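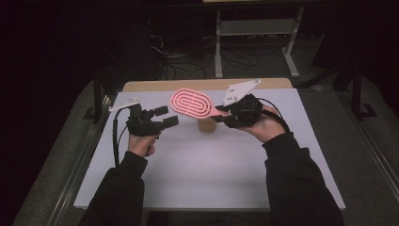 A pink paddle hairbrush with a ridged oval head.

Interview: Duván Ticona on hair care in residential homes

Duván Ticona has been Director of Personal Care Training at Plomeck since the organization adopted its current standards for residential homes. The department he leads is responsible for the instruction of 1,241 care staff across 61 homes. In November he met with the editors of this bulletin at the Grukumthorpe office to discuss a part of daily care that, in his view, has received too little attention in formal training.

Mr. Ticona began his career as a barber and worked in two shops before moving into elder care. He described the change as less abrupt than it may sound. "In both jobs you stand behind a person and you touch their head," he said. "You have to know how to ask first. The shop taught me that, and I assumed the homes would have a procedure for it. They had a procedure for nearly everything else."

When he reviewed the training manual then in use, he found that bathing, oral care, and skin care each had a chapter. Hair was covered in a single paragraph that instructed staff to ensure residents were "neat in appearance." The present manual devotes a full chapter to the subject, and new staff complete a practical session in it before they work on a morning shift without supervision.

Asked what the session covers, Mr. Ticona began with position. Staff are taught to sit or stand where the resident can see them, to show the brush or comb before using it, and to start at the ends of the hair. Long hair is held above the point being brushed so that the pull does not reach the scalp. "Most of the complaints we used to receive came down to that one thing," he said. "Somebody started at the top and went straight through a tangle. It hurts, and the next morning the resident says no."
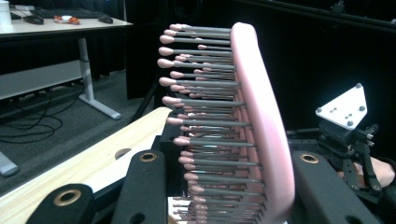 The choice of tools is left largely to residents and their families. The homes keep a supply of basic brushes and combs for new arrivals, but the manual states that a resident's own items should be used whenever they are available, labeled with the resident's name, and never shared. Wide-tooth combs are recommended for curly and coily hair, and staff are asked to record on the care plan whether hair is to be brushed, combed, braided, wrapped, or left alone. Mr. Ticona noted that this last instruction is sometimes overlooked. "Leaving it alone is a valid entry," he said. "We have residents who have done their own hair for eighty years and intend to continue."

The section on textured hair was written with the help of stylists who visit the Brernura home each month. Earlier versions of the manual assumed that all hair could be washed on the same schedule, and several families had objected. The revised text asks staff to take the washing schedule from the resident or a relative at admission and to review it every season. Satin pillowcases may now be requested through the ordinary linen order.

Mr. Ticona spoke at some length about time. A morning shift is divided into short periods, and hair care is often the first item to be reduced when a colleague is absent. Under a trial at the Rengifo home, hair care was moved to the period after breakfast, when residents were already seated in the lounge or had returned to their rooms. Staff reported that the mornings felt less hurried. The trial will be extended to 2 further homes, and he declined to predict the outcome. "Rengifo is a small home with a stable team," he said. "I would like to see it work in a large building before I put it in the manual."

He was also asked about residents living with dementia, some of whom find any contact with the head distressing. The training advises staff to stop at the first sign of discomfort and to try again later in the day, if possible with the same person. Some residents are calmer when they hold a second brush themselves. Others prefer a hand mirror, and for others a mirror is best put away.

The department has received more than 200 written comments on the new chapter, and Mr. Ticona has read all of them. Many concern practical matters, such as how brushes should be cleaned and where they should be kept. The current guidance is to remove loose hair after each use, wash the brush weekly in warm soapy water, and dry it with the bristles facing down. A request for individual storage pouches is under review.

A revised edition of the chapter is in preparation. Staff who wish to submit comments may do so through their home manager or by writing to the training department at Grukumthorpe.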